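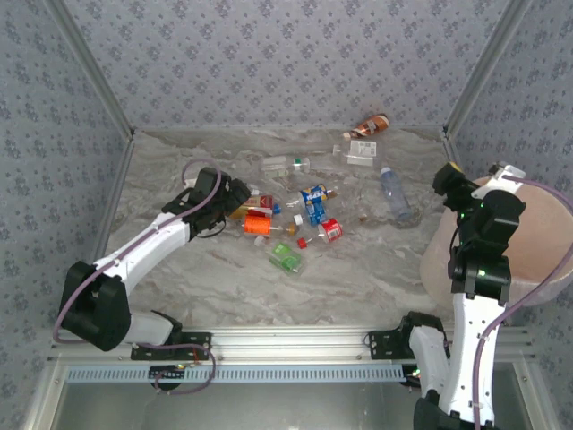
Two robot arms at work on drink containers at the Doston open day. Photo: Vovell

Vovell opens its Doston workshop for a look at two-arm sorting

DOSTON – Vovell opened its workshop to visitors in April for an afternoon of demonstrations with a pair of robot arms that clear used drink containers from a tabletop. The open day was held with Duangkaew, a recycling cooperative that plans to try the system at its own sorting hall.

The demonstrations began at 10 in the morning with a session for Duangkaew staff. The public was let in after lunch and the doors closed at 5. Visitors could stand next to the enclosure, watch the arms, and talk with the people who built them.

"Our sorters know bottles and cans better than we do," said Lamai Sitthichai, who leads the project at Vovell. "We wanted them to see the arms early and tell us what looks wrong."

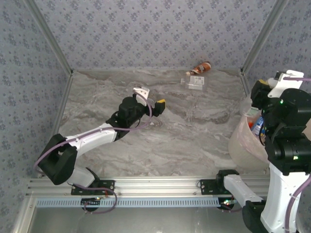
The two arms share one front rail, and a bin stands inside the enclosure within reach of the arm on the right. Sitthichai said the team chose a small table so that a full round can be run in front of a group and then set up again. The marble pattern on the work surface and the floral wallpaper on the walls were picked to give the software a busy background to deal with.

Theerawat Kamolrat, operations manager at Duangkaew, asked for containers in different shapes and materials to be included. Clear plastic is the hardest for his crew to pick out on a moving belt, he said, and it was the part he most wanted to see.

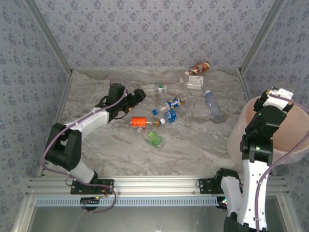
Bottles and cans were laid out without any fixed pattern, and several people asked how the arms handle items that touch each other. Gobnait Mac Giolla, software engineer at Vovell, said this is still being worked on, and that crushed containers also need more practice runs.

Duangkaew will host a trial of five weeks at its Nidura hall. The arms will work on a separate table there, away from the main belt, and current staff will stay in their jobs during the trial. Results will be shared with members of the cooperative.

School and trade groups that would like to visit the Doston workshop can write to Somkiat Thammasiri, visits coordinator at Vovell. Groups are asked to give the number of visitors and a preferred time of day.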